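Dillton Infusion Center
Medication Storage and Handling Checklist, April
Inspector: Grigoris Athanasiadis
Reviewed by: Mārtiņš Vanags, Pharmacy

1. Refrigerator log complete, both shifts. YES
Comment: One evening entry lacks initials. Corrected during the visit.

2. Flavatel vials kept in original carton, away from light. YES

3. Preparation surface clear of food and drink. NO

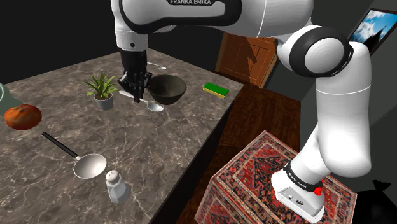 Marble countertop

4. Expired stock removed and recorded. NO
Comment: 26 vials of Irner were past date and still shelved with current stock. Moved to quarantine. Pharmacy must confirm return or disposal in writing.

5. Stock count matches register. YES
Comment: Atinga tablets, 1,010 on hand and 1,010 in register.

6. Patient medication guides available at check-in. PARTIAL
Comment: The Flavatel guide is the previous version. It omits the advice to tell the nurse about kidney disease or pregnancy before 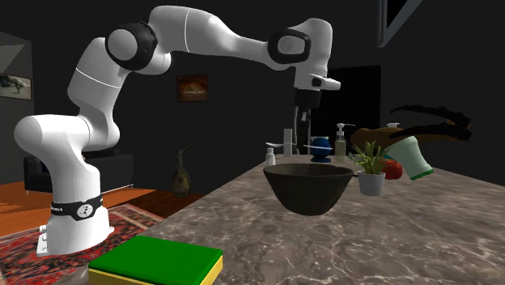 the first dose. Old copies must be withdrawn and replaced before the next clinic.

7. Allergy status recorded before each infusion. YES

8. Spill kit sealed and within reach. YES

9. Sharps containers below fill line. YES
Comment: Container in Room 2 is close to the line. Replace at next change.

Result: Conditional pass. Items 4 and 6 to be rechecked.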